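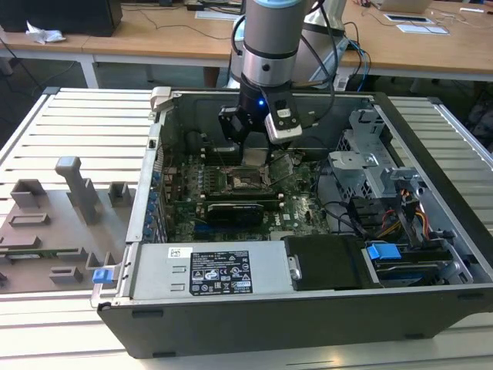
My parents renewed their vows in May, nine years after the divorce papers were drawn up and never signed. I didn't write about it then. My mother asked me to wait.

They had lived apart for most of one winter. Dad took a room over the bakery on Pacheco Street and came by at six in the evening to shovel the walk. She would watch him from the kitchen and not open the door. Then one night she opened it, and he ate supper, and he went back to his room. That went on for weeks.

The second wedding was small. Fulgencio Cortés, who stood up with Dad the first time, drove 300 miles to do it again in the same brown shoes. Mom wore a blue dress she already owned. She had turned 70 the month before and said she wasn't buying a dress for one afternoon.

She read her vows off an index card. She said she would tell him when she was angry — out loud, the same day. He said he would ask. That was all he had written down.

My sister cried. I mostly thought about the room over the bakery, and how I had helped him carry a mattress up there and neither of us said a word about it.

They still argue about the thermostat. He still shovels at six, and she leaves the door unlocked.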